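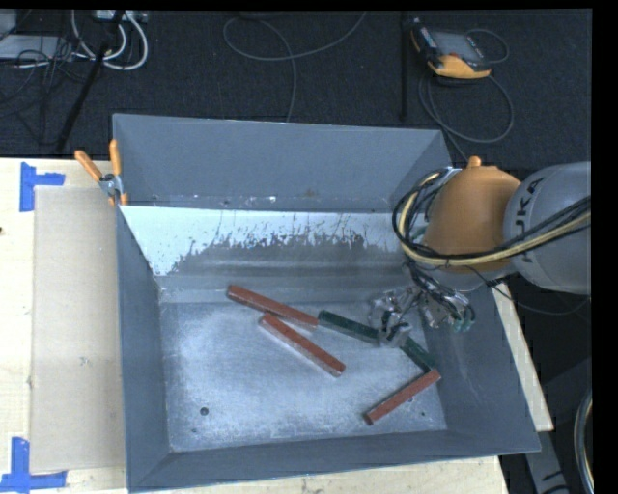
Ticket: Bin picking cell, demo for open day
Site: Evmont, training hall
Customer: Van Wijk
Opened by: Kristof Declercq
Priority: High
Status: Closed, two follow-ups open

Problem as reported

Cell stops during the visitor demo. Arm goes into the bin, closes on a bar, lifts, and the grip check fails. After 3 failed grip checks the program goes to hold and needs a reset from the pendant. Happens on green bars more than red. Open day is May 8, 2019 and the first group comes in at 10. Van Wijk is sending their purchasing people with the second group, so we need it running by then at the latest.

Setup

KUKA arm, the finger gripper from the Dremholm job, metal bin on the wood table. Red and green bars, mixed. Program is the one we used for the February demo, with the bin position re-taught. Vision software is Raremwood, same version as February.

Log

07:40 Powered up. Homed the arm. Ran the cycle with the bin empty to check clearance at the walls. No contact. Speed override at 14 percent for this.

07:55 Put bars in. First pick good, second pick good, third pick failed the grip check. Bar was a green one lying close to the wall. Fingers closed beside it.

08:05 Repeated with only red bars. All picked. Repeated with only green bars. Failed on the second.

08:15 Checked air pressure at the gripper. Normal. Checked fittings by hand, no leak heard. Swapped the hose at the quick connect anyway. No change.

08:30 Looked at the saved scans. Green bars have holes in the point cloud where the dark color does not return enough light. The bright part of the bin wall is also a problem. It reflects and the software places points below the floor of the bin, so the plane fit is off on that side. Red bars come out fine.

08:40 Raised exposure. Green bars better, wall worse. Put it back.

08:50 Called Raremwood support. They said to run two exposures and merge. There is a setting for it under the acquisition tab, off by default. Turned it on. Scan time goes up by 300 ms. Fine for a demo.

09:05 Ran again with both colors. Better, but still one failed grip check, this time on a red bar. Different cause. The bin had moved. You could see it against the tape on the table when the arm pushed a bar into the wall.

09:15 Put a spring clamp on the rim of the bin at the corner away from the robot. Re-taught the bin frame. Checked the frame at low speed with the pendant, touching off at the corners.

09:30 Full run with mixed bars, dropping them back in by hand between cycles. No holds. Bars that end up touching each other at an angle take a second scan but they do get picked.

09:45 Changed the retry count from 3 to 5 so one bad scan does not stop the show. Saved as a new program version. Do not overwrite the February one.

10:00 First group in. Ran through the talk. One retry, no hold.

11:20 Second group, with Van Wijk. They asked to see it with the bars pushed up against the side. It picked all but one, then rescanned and left that one as unreachable. This is correct behavior, the fingers do not fit between the bar and the wall there. Explained that on a production cell we would use a different finger or a bin with less slope. They asked for the cycle time and I gave them the demo number with the longer scan included.

14:30 Third group. Somebody asked if it could do 1000 parts in a shift. Told them it depends on the part and the bin and that I would not quote from a demo.

15:50 Last group out. Arm to home, drives off.

Cause

Two separate things. Single exposure scan not good enough for dark bars next to a reflective wall. Bin not fixed to the table, so the taught frame went off after contact.

Fix

Merged exposure on. Bin clamped and frame re-taught. Retry count raised.

Follow-up

1. Matte coating or liner for the inside of the bin. Kristof to ask the workshop at Dremholm what they used.
2. Proper bin locators screwed to the table. The clamp is OK for a day but it is in the way if we ever want to come in from that side.

Comment added by K. Declercq:
Van Wijk want a test with their own parts. Opened as a separate ticket. Please leave the bin where it is until the locators are drilled, otherwise the frame has to be taught again.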